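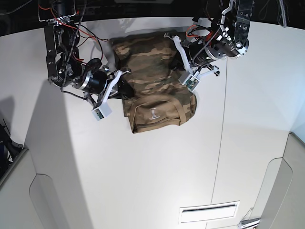 Take the ferry, her sister had told her, the bus from Orel will only make you sick. So she took the ferry to Urkau, three hours on gray water with her father's old hunting bag on her knees and a cheese sandwich she kept meaning to eat.

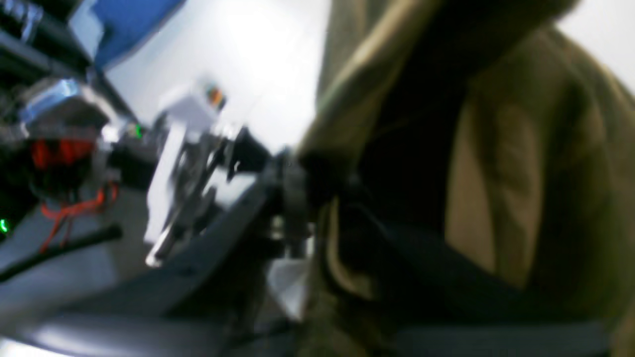 Part 3: The House

It was smaller than she remembered — houses always are, I suppose — and the pear tree leaned on the kitchen roof like a tired guest. She put the kettle on before she had even taken off her coat.

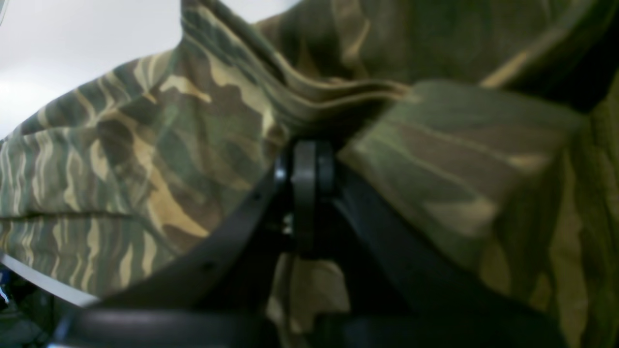
You'll want 200 for the stove, the neighbor called over the fence, and another 5 if you'd like it carried in! She laughed, for the first time since April, and said she would like that very much.
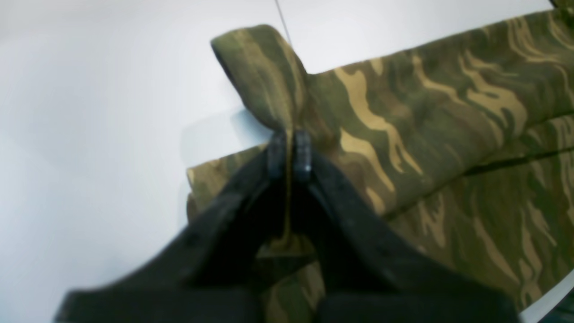
By evening the stove was lit and the windows had steamed over, and she sat down on the bottom stair with her tea and finally ate the sandwich.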